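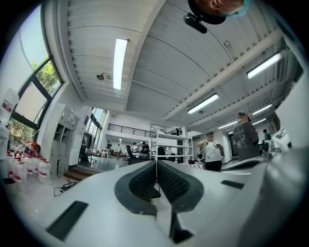
House rules for the hand-held grippers

2 July 2023

Nigel Greenwood asked me to put our rules in one place, so I'm posting them where the Plinport people can read them too. They apply to anyone who picks up a gripper, visitors included.

Look at the finger pads before you start. If the textured surface has worn smooth, swap both pads and write it in the log. We log every 30 sessions anyway — a worn pad counts as an extra entry.

Coil any cable you aren't using and keep it off the walking path. I tripped on one in April and would like to be the last.

Tell people when you're recording. Anyone can ask to have a clip deleted, up to 6 days later, and they don't have to say why.

Keep clips short. Gidero used to let people run as long as they liked and we ended up with 375 files that had to be trimmed by hand.

Stop when your wrist hurts. Take a real break, then let somebody else have a turn.

I still have to write the part on cleaning. Send me your notes if you have any.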